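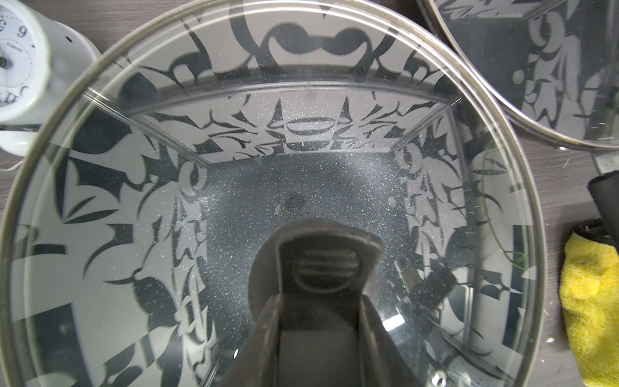
Glass lid with a leaf and scroll pattern

Motorbike hire in Grellstead for a first-timer, and is the coast road to Itdale all right?

Posted by marrow_lane

My husband and I are in Grellstead for a week in March and would like to hire a motorbike or scooter for 2 days. The plan is to ride to Itdale along the coast, stay one night and come back over the hill road through Dewan. He has a full bike licence but hasn't ridden since we had the kids. I'll be on the back with a small rucksack.

The place next to our guest house wants a passport as deposit and I'm not keen on that. Is this normal? Also, should we book before we travel or just turn up? We're staying in a flat with a kitchen so we don't need to be anywhere for breakfast and can set off early.

Tekle Shiferaw

Don't leave your passport. Most of the hire places by the harbour will take a cash deposit of 200 if you ask, and a photocopy of the passport page. You get the cash back when you return the bike with the same amount of fuel. Take photos of every scratch before you ride off, including underneath the front mudguard, and check both brakes and the horn.

No need to book in March. We turned up at nine in the morning and had a choice of bikes. For two people and a bag get the bigger engine, as the small scooters struggle on the hill out of Dewan.

The coast road is fine. It is surfaced all the way apart from a stretch after the Binon turning, where it was gravel when we went. Take that slowly. There is fuel at Binon and then none until Itdale. The ride took us 3 hours with a stop for coffee and a swim.

Check that your travel insurance covers a pillion passenger. Ours didn't and we had to pay extra. 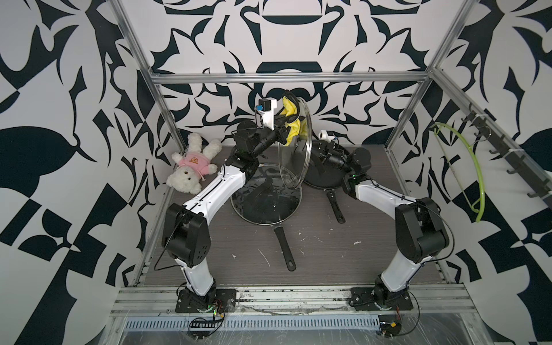 Clear glass lid held up on its edge with a yellow cloth

pedalbin

We did it the other way round, Dewan first. Better views in my opinion but it was cold at the top so bring a proper jacket. Helmets were included but the spare one was too big for my wife, so try them on in the shop.

hatty_b

Went years ago, lovely beach at Itdale. Can't help with bikes, we got the bus. It was 20 minutes late.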